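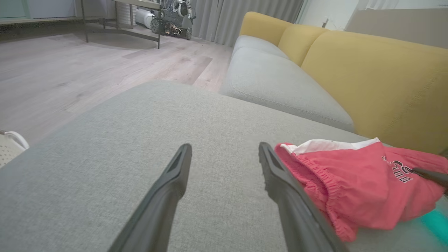
ソファに服が一枚あると、夕方には山になっている、と最初に言われました。しかも、その一枚を置いた人は、山ができたことに気がつかないそうです。私は自分の家の居間を思い出して、少し恥ずかしくなりました。

今回の話は、Zeltsideという片づけの相談室で聞きました。相談に来る人は、台所や押し入れの話をするつもりで来ます。けれども、話しているうちに、たいてい居間のソファの話になるそうです。

「ソファは広くて、やわらかくて、腰の高さより低いです。手に持っている物を置くのに、いちばん楽な場所です。いすの背にかけるよりも楽です」

灰色の座面に黄色の背もたれ、というような色の組み合わせについても聞きました。赤いショートパンツが一枚あれば、部屋に入ってすぐに目につくと思ったからです。答えは少し違いました。

「目につくのは最初の日だけです。二日目には、クッションと同じように見えてきます。灰色の上に灰色の靴下なら、一日目から見えません」

では、どうすればいいですか。私はかごを買うことを考えていましたが、先に一週間、何も買わないで過ごしてくださいと言われました。その間、ソファにあった服を毎晩紙に書きます。洗う服か、もう一度着る服か、たたんで引き出しに入れる服か、それだけを書けばいいそうです。

「もう一度着る服が多い家は、洗濯かごを大きくしても変わりません。壁に掛ける所が要ります。運動用のショートパンツのように腰がゴムの服は、ハンガーからすべりますから、フックのほうがいいです」

腰のゴムの話は、そのあともしばらく続きました。ゴムの部分を持って丸めたまま置くと、布が中に入って、しわが残ります。たたむときは、まず腰のところを左右に軽く引いて、縫い目を合わせて、それから縦に半分にします。プリントの文字がある場合は、文字の上に折り目が来ないようにします。私は帰ってから試しましたが、縫い目を合わせるのが意外に難しかったです。

ソファの布のことも質問しました。相談室では、Tsakirisという店で張り替えたソファを使っています。細かい織りの布なので、糸くずが入ると取りにくいそうです。

「座面と座面の間を、先に掃除してください。そこに入っている物が出てきますから。硬貨、ヘアピン、それから靴下の片方です。背もたれは最後でいいです」

しみの洗剤について聞くと、Nosodineという名前が出ましたが、必ず見えないところで試してください、と何度も言われました。黄色の布は、しみが取れても、まわりの色が変わって見えることがあるそうです。

最後に、ご自分の家のソファには何がありますか、と聞きました。少し間があって、

「今朝はタオルが2枚ありました。私が置きました」

という答えでした。夜に片づける時間は、歯をみがく前と決めているそうです。歯をみがいたあとでは、もう座りたくなるからだと聞きました。

私の紙には、五月の一週間分が書いてあります。いちばん多かったのは、もう一度着る服でした。フックはまだ買っていません。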